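Magnetic tiles for a 3-year-old, big set or small set first?

tustimdale_mom
My daughter turned three in December and she is completely gone on the magnetic tiles at her preschool. I mean she cries when it's pickup time because she has to leave her castle! So we're getting her some at home and I can't wait, I want to play with them too. I keep going back and forth between the Astoris 40 piece and the Vireo 70 piece. The Vireo costs more but comes with the car base and the little windows. Is 70 too many for a kid this age? Would love to hear from anyone who has either one.

blockparty31
Get the 70! We started with a small set and she ran out of squares in the first ten minutes. A tower, a garage, done. The squares are what they want, all the pointy triangles just sit in the bin until they're five or so and figure out roofs. And the car base is SO good. My son drives his all over the house with half a building on top.

Rajput_Dad
I'll disagree with that, sorry. We gave our oldest the big set at three and it was mostly a dumping activity. Dump the box, walk away, dump it again. When I put most of them up in the closet and left 13 out, she sat and built for the whole morning. I'd buy the Astoris, see how it goes, and add more at her birthday.

blockparty31
But you can do that with the big set too, just hide half of them! Then you have "new" ones to bring out on a rainy day. Best trick I know.

Rajput_Dad
Ha, okay, fair point.

Liya Tsegaye
Preschool teacher here and I love this question. Before you pick by the number, look at what's in the box. Some sets get to a big count with letter cards and tiny clip-on pieces, and for a three-year-old you want plain squares, lots of them, and a few of the large squares if they come with it. Large squares make floors and floors make everything else possible. Our kids build on the rug but a low table is better, the towers stand up straighter and the little brothers and sisters can't crawl through them.

Also, put other toys with them! The tiles are wonderful as scenery. Our group has built a farm, a car wash, a bakery with a drive-through (their idea) and a whole restaurant with the play food.
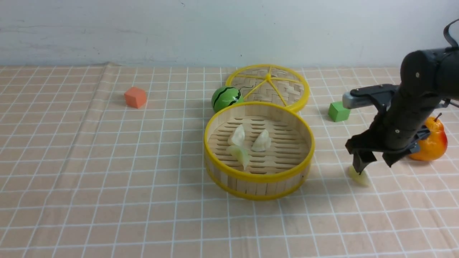

Once they have something to sell or park or feed, they'll stay with one building for days and keep changing it. I leave it up overnight whenever I can get away with it.

tustimdale_mom
Oh she would LOVE a restaurant. She already makes me order soup every single night. Liya, do you find the magnets hold up? I've read some scary stuff about tiles cracking open and I want to be careful.

Liya Tsegaye
Check the edges every so often. If you see a split or a tile rattles in a way the others don't, throw it out right away, no gluing. Ones with rivets in the corners have lasted better for us than the ones that are only glued, though I'm sure other people have had different luck.

nightowl_nan
I have the Vireo at my house for the grandkids and it's been great, but the windows are a pain. They pop out and then somebody is sad. The Astoris colors are prettier in the sun if you ask me, we stood my neighbor's set up along the sliding door and got rainbows all across the kitchen floor. I was more excited than the children were.

Rajput_Dad
Do the two brands stick to each other?

nightowl_nan
They do! The Astoris squares are a hair thicker so the walls don't line up perfectly, but no child has ever complained to me about it.

blockparty31
Mine complained. Loudly. He wants his walls flat. So I'd stick with one brand if you have a fussy builder.

tustimdale_mom
Update 1/25/18: we went with the Vireo 70 and I hid half of it, so you both win! She built a bed for every stuffed animal she owns and then a "hospital for shoes." I took out the windows before she saw them, thank you nan. Next question is storage, because the box lid has already split down one side. 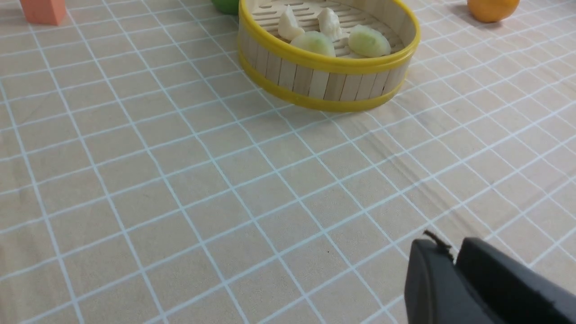

Storage ideas, please!

nightowl_nan
Dish tub from the dollar store. Wide and shallow so they can see what's in there without dumping it.

Rajput_Dad
They'll dump it anyway. But yes, dish tub. We also keep a cookie sheet next to ours and they stick the squares to it in stacks, which makes cleanup a game. Make sure it's steel, the aluminum ones don't do anything.

Liya Tsegaye
Seconding the cookie sheet! Stand it up against the wall and they'll make flat pictures on it too. Please tell us more about the shoe hospital.

Contact us | Copyright 2018 | Back to top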